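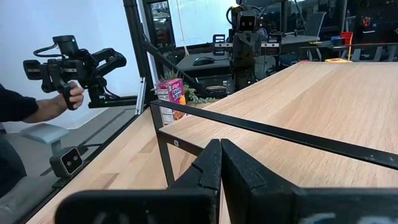
Fig. 1. A light wooden tabletop with a thin black metal rail running across it.

Where Do People Sit? A Look at Seating in the Paseck Library
Raluca Jitaru, Intro to Social Research

I picked this topic because I practically live in the Paseck library, and I kept noticing that the same seats fill up first every single day (I have a favorite too, and I get weirdly grumpy when it's taken). Hirnau and Losetti, who were in my group, wanted to do something on cafeteria lines, but I talked them into this one.

Our question was pretty simple. Do students pick a seat for the light, for an outlet, or to stay away from other people? My guess was outlets, all the way!

We watched the second floor on 4 afternoons in November and marked on a floor plan which seats got taken and in what order. We also handed out a one-page survey and got 73 back, which was way more than I expected. I threw out 3 that were blank on the back side.

The outlet seats did fill up fast, but the seats along the wall filled faster, even the ones with nowhere to plug in. On the survey, "nobody behind me" was the top reason people gave. Losetti had called that one before we started and has brought it up a lot since. Light came in last, though a few people wrote long notes about the buzzing lamps by the stairs.

There are problems with all this. Monday was a mess, with a club meeting taking over half the floor, so that map looks nothing like the others. We also never went in the morning, and I bet the 8 a.m. crowd sits differently. Professor Yordanov pointed out that people may have noticed us with our clipboards and moved, and yes, two of them asked what we were writing.

If I did it again I'd add the third floor and write a shorter survey. Question six confused everybody, including Hirnau, who wrote it.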